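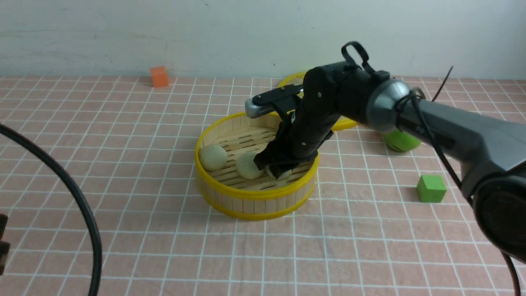 *Gripper lowered into a bamboo steamer that holds three cream-colored buns.*

**Ciltard** is a practice kit for two-arm robots, sold by the company Damgaard since January. It is made for teams that want to teach a robot to handle food-like objects. The basic set costs 305 euros, and a larger set costs 335 euros. Arms and grippers are not included.

The kit is built on simple kitchen tasks, such as putting buns into a steamer and taking them out. A gridded surface helps the user to return each object to its start position.

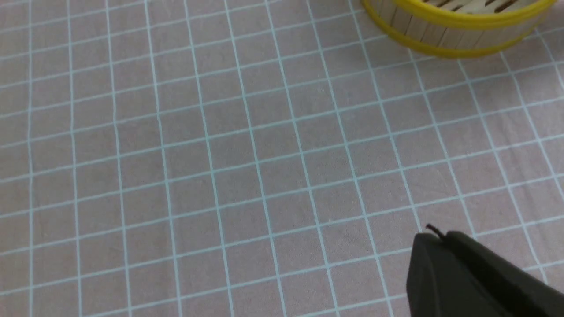 Ulla Blomqvist wrote in a user review that the grid saved her much time, but that she would like a printed sheet with the start positions. Damgaard answered that such a sheet is planned.

The tasks are ordered in 4 levels. In the first level one arm moves one object, and in the last level both arms must work together. Each level also allows extra objects, for example cubes and toy fruit,

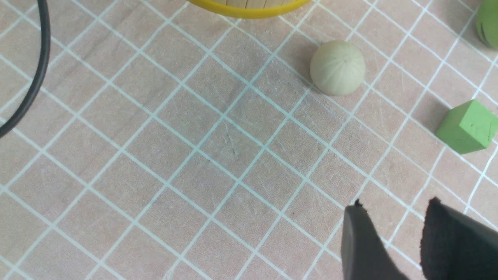
which the robot has to leave in their place. A run does not count if one of them is pushed away. Users can record up to 1021 runs in the software that comes with the kit.

A similar kit from Pronmont uses cups and plates.

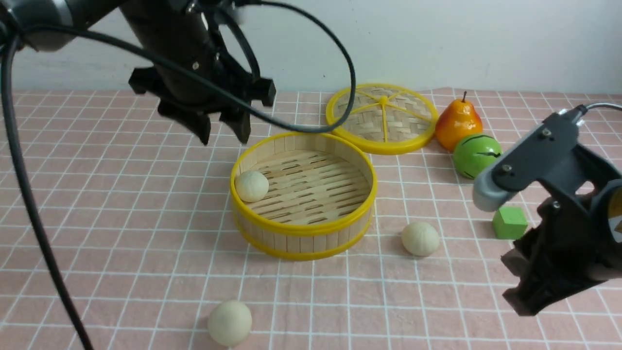
*Two arms at the table, with one bun in the open steamer and two on the cloth.*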